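Home Posts Garkdale Older Search

Still not convinced by the fruit

I said in November that I'd stop writing about the Druta club until they had something to show. They're a student robotics club, mostly first and second years, and I've been going along as a sort of unpaid uncle, mainly to hold a tape measure and ask annoying questions. I lasted longer than I thought I would.

This year's project is for Chala, the student competition over in Garkdale. The job is to pick fruit off a table and put it on a plate, or the other way round, depending which card the judges draw. Two arms, mixed fruit, four minutes. My objection from the first meeting has been that the club has spent nearly all its time without the arms. They hold a gripper in each hand, do the job themselves, record it, and feed the recordings to a training program they call Flikero (their own name for it, and a folder of scripts if you ask me). The arms come later. They keep telling me the arms come later.

To be fair, the recording side is properly organised. There's a plate, there's a pile of fruit, and there's a sheet saying which piece goes where and with which hand. You do the run, you reset, you do it again. I've done my share of the resetting and I can report that it is every bit as dull as stacking shelves, without the staff discount.

It is also slower than you'd guess. A gripper with two fingers doesn't pick up a round thing the way a hand does. You have to get one finger down each side, far enough that you close around the middle. Close too high and the fruit squirts out toward the person opposite. The students are quicker at it than I am. I'd like to blame my glasses.

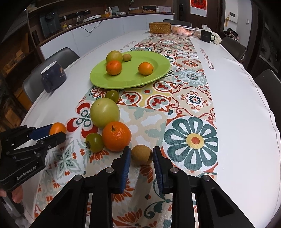

What 418 runs gets you

The club's tally when I last asked was 418 recorded runs. I asked how many were any good and got a bit of shuffling, then a figure of 158. So well over half of what they'd recorded was no use to them, for reasons ranging from a dropped fruit to somebody forgetting to press the button. I was told this was normal. It may well be, but I've worked in places where a lot of bad things were normal.

The next question was how the thing performs, and the answer was 70 per cent. Seventy per cent of what? Of tries, on the same table, with the same fruit, on the borrowed arms, on the one afternoon they had them. Move the plate to the other end and I'd want to see that figure again before I put it on a poster. They've put it on the poster.

My other gripe is the table. Chala's rules say a plain surface. The club practises on a runner printed with all sorts of coloured tiles, flowers and scrolls, and the argument is that a program that can cope with that can cope with anything. I don't buy it. A program that's only seen one tablecloth might have learned the tablecloth. I've asked for a single session on bare white and I'm told it's on the list.

Then there's the small brown ones. Big fruit is forgiving, you can be a fair way off and still come away with it. Small fruit is where the runs go wrong, and when I looked through the sheet it was the small fruit that had the crosses beside it nearly every time. If I were in charge they'd do nothing else for a fortnight. I'm not in charge.
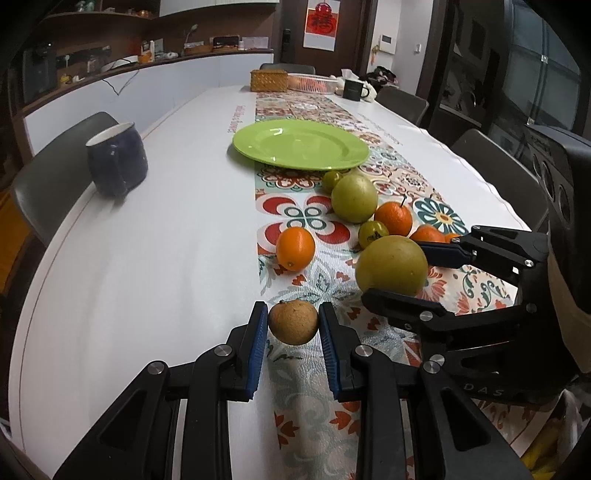 One reader wrote in after my last post to say that I was missing the point, that students learn more from a season of sorting bad recordings than from bolting an arm together out of a kit, and that finding out why most of your data is rubbish is the actual trade. She added that her own team spent the whole budget on motors one year and had nothing to run on them.

I've thought about that more than I'd like. The motors story is a good one, and Druta's budget is 400 dollars for the year, so there was never going to be an arm of their own on that. I'll also grant that two of the quieter students now argue about which runs to throw out with more heat than I've heard on any other subject, and they back it up with the sheet.

But a competition is marked on what the arms do in four minutes. I'd still like to see them book the arms for a second afternoon, shift the plate, swap the cloth, change the fruit, and write down whatever number comes out, even if it's an ugly one. I've offered to drive.

I'll post the Chala result when there is one. My guess is they'll get the citrus and drop the little ones, and I've told them so to their faces.

Last updated June 2024

Contact | © the author, please ask before copying | Back to top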